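Jun 1, 2023

Wrist camera, blank-surface failures in the approach planner

Carried on with the surface distance problem. Summary for anyone picking this up: when the wrist view has no texture in it, the flow-based estimator in Flarnico still returns a number, and the planner believes it. The confidence value is computed over the whole image, fingers included. The fingers have plenty of corners and do not move relative to the camera, so they match perfectly every time and report zero motion with high confidence. The planner reads zero motion as a stalled approach and raises the speed.

Reproduced on replay with the logs in Plindex. Feature budget was 512 per image. On plain surfaces nearly all the accepted features land on the black linkages and the screw heads. With the budget raised to 1,000 it got worse, as the extra ones went to the pale disc rims and the bevels on the fingertips. Put it back to 512.

First change: static mask for the gripper. Kátia Aguiar had a mask in the Skuvevari branch already but it was drawn with the jaws closed, so with the jaws open it covers bare surface in the centre and leaves part of each fingertip exposed. Replaced it with a mask indexed by jaw opening, 7 positions, nearest one chosen from the encoder. Interpolating between masks is possible but I don't see the need yet. Dilated each mask by two pixels to cover the edge blur.
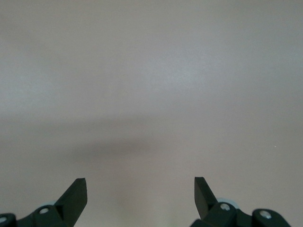

Jaws open, nothing held. Hard case for the masked estimator: soft shadow band across the middle, one white speck on the right.

With the fingers masked there is almost nothing left for the detector on images like this. The shadow band has no edge sharp enough to give a corner. The speck passes the contrast threshold on its own, and a single point is no basis for a motion estimate. It could be dirt on the lens or a mark on the surface, and one image won't separate the two. If it is on the lens it will behave just like the fingers did, static and confident, so the mask alone does not close this bug.

Second change: minimum support. The estimator now returns "no estimate" below a set count of unmasked features, and also when they all fall in the same quadrant. The planner had no branch for a missing estimate - it held the last good value indefinitely. Added a timeout, after which it drops to creep speed and waits for contact on the finger current. Slow, but it stops.

Tried contrast stretching on the surface before detection. It brings up the shadow band and also a lot of sensor noise, and the detector then fills its budget with noise. Abandoned. Code is left in the tools folder behind a flag, default off.

Pons configuration still has the old confidence formula hard-coded in the launch file. Anyone running from Pons will not get either change until that is edited. I have not touched it as Kátia has uncommitted work there.

To do:
- regenerate masks if the wrist camera bracket is moved, even slightly
- persistence check for points that stay at the same pixel while the arm moves, and add those to the mask at run time
- log the reason code with "no estimate", at present both cases look the same in Plindex
- creep speed is a guess, needs a proper value from the stopping tests
- ask Kátia whether the August runs were recorded with auto exposure on, replay brightness doesn't match the live values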